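Shared Workshop Course in Home Automation
Unit 4: Laying out a table for a two-armed build
Course handout, revised Mar 19, 2025
Prepared by Ilona Erdős and Máté Szekeres

4.1 Purpose of the unit

Participants who have completed Units 1 to 3 will have a base that is fixed to its table, two arms that move through their full travel, and a gripper on each arm that opens and closes on command. The present unit deals with the table itself. It sets out how objects are to be placed, how the placing is recorded, and how the view from the wrist is checked before any motion is attempted.

The kitchen table is used throughout. It was chosen by Dorottya Vida when the course was first given in January, and the workshop has kept it. Kitchen objects are cheap and easily replaced, and they differ a good deal in shape and in the way they must be held. Participants building at home may substitute their own objects, provided that the groups in section 4.3 are all represented.

4.2 Fixing and clearances

The base must stand at the middle of the far edge of the table. Participants should tighten the screws along the lower front of the housing by hand first and then with the driver, working from the centre screw outwards. The housing should not rock when pressed at either corner. If it does, the screws are to be loosened completely and the table surface wiped before a second attempt.

An open area is to be left in front of the base. Both arms pass through it, and nothing is placed there at the start of an exercise. Tall or heavy items belong along the near edge, where the arms reach them last. Bottles are laid down in a rack and never stood upright during the exercises of this unit.

The gripper should be raised above the table before objects are moved by hand. The motor supply is switched off whenever a participant's hands are within reach of the arms. This rule applies equally to work done at home.

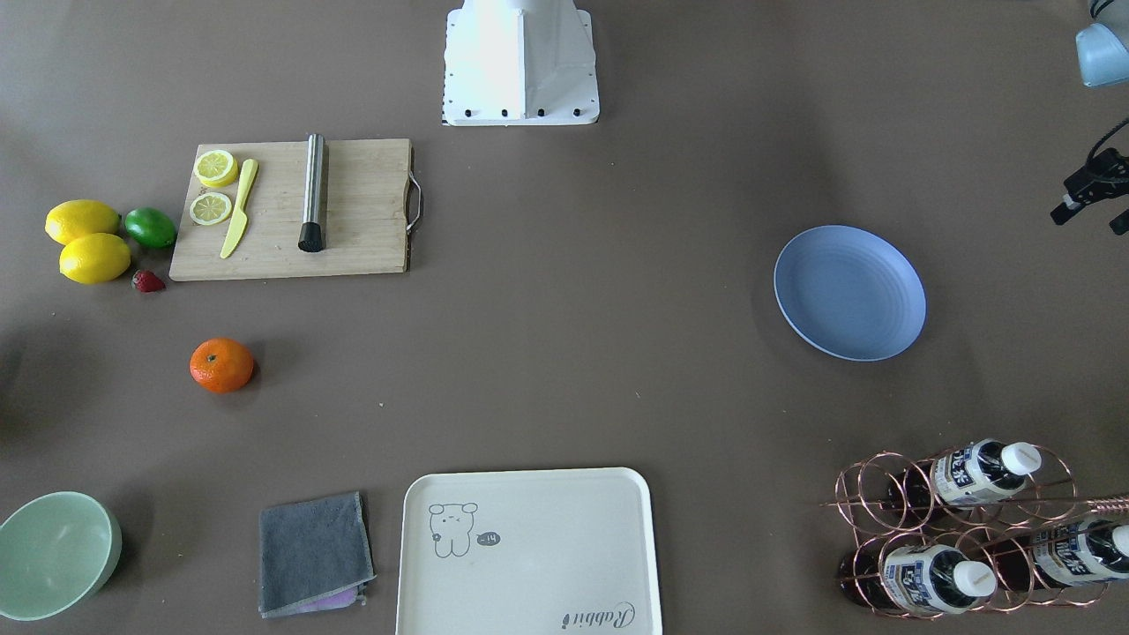 4.3 Groups of objects

Objects are entered in the layout sheet under the following groups.

Round and free to roll. Lemons, the lime and the tangerine belong here. Fruit should be set down with its longer side flat to the table where it has one. A tangerine is placed apart from other fruit for the first exercise, so that the fingers may close from either side without touching a neighbour.

Small and soft. The strawberry and the cut slices of lemon are in this group. Closing force must be set to the lowest value that will hold the object. Slices are replaced at the start of each session.

Long and thin. The plastic knife and the muddler are in this group. Both are to be held near the middle of their length. The angle of each is written down, as the wrist must be turned to match before the gripper descends. Only a plastic knife is permitted.

Wide and shallow. The plate and the serving tray are held by the rim. The bowl is treated in the same way, although its rim stands higher and the approach must be adjusted.

Cloth. The folded towel has no fixed shape, and it is left out of the assessed exercises. Participants may attempt it once the other groups have been completed.

Objects that hold other objects. The cutting board and the bottle rack are recorded once for themselves and again for whatever they carry. If the board is moved, every entry for an item on it must be made afresh.

4.4 The layout sheet

The sheet is filled in from the participant's side of the table, facing the base. Left and right always refer to this position. Piroska Szűcs, who marks the sheets, has asked that the following points be observed.

Write the group before the name of the object.
State which arm is expected to reach it.
Note any object that touches another.
Enter objects lying partly outside the fixed camera's view as "partial".
Sign the sheet before the supply is switched on.

Sheets are stored in the workshop's Kukmont folder. The current total is 646 sheets, of which 79 were returned for correction. Most corrections concerned left and right being exchanged.

4.5 Checking the view from the wrist

The wrist camera shows a much smaller part of the table than the fixed camera, and the direction of objects within it changes as the wrist turns. A rack that is square to the table may run diagonally through the wrist view. Participants should learn to judge the position of an object from its edges, as a whole object will seldom be visible at close range.

A white wire rack with thin rails is a useful test piece. Its lower rail stands out clearly from a brown-grey surface, and the empty cell shows the table through it. The shadow beneath the rail is soft and must not be traced as part of the rack. Small pale specks on the table should be wiped away before a reference view is saved.

Where two cylinders lie side by side in adjacent cells, the nearer is taken as the target. The participant marks the rounded end and the rail beside it, then compares the result with the layout sheet.

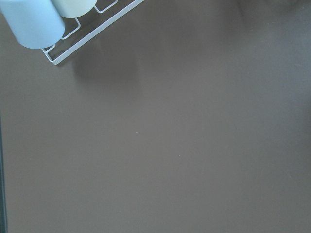 Estimated reading time for this handout: 5 minutes

4.6 Exercise

Participants work in pairs. One operates the arms and the other keeps the sheet, and the two exchange places at the halfway point.

1. Set out the table and complete the layout sheet.
2. Save one view from the fixed camera.
3. Raise both grippers and confirm that the open area is clear.
4. Bring one wrist over a chosen object and stop before contact.
5. Save the wrist view and mark two edges on it.
6. Return the arm to its starting position and switch off the supply.

No object is to be lifted in this exercise. Lifting begins in Unit 5, which is taught by Fotini Tsolakis.

4.7 Materials and submission

Pairs using the workshop's Zeneo controller should reserve it through the booking page. The controller has a replacement value of 2,199 and may not be taken home. Gripper pads are kept in the drawer marked Pakolico and are to be changed when the surface becomes smooth.

Each pair submits one layout sheet, one fixed view and one marked wrist view. Work done at home is accepted on the same terms, with a short note giving the height of the table and the type of lamp used.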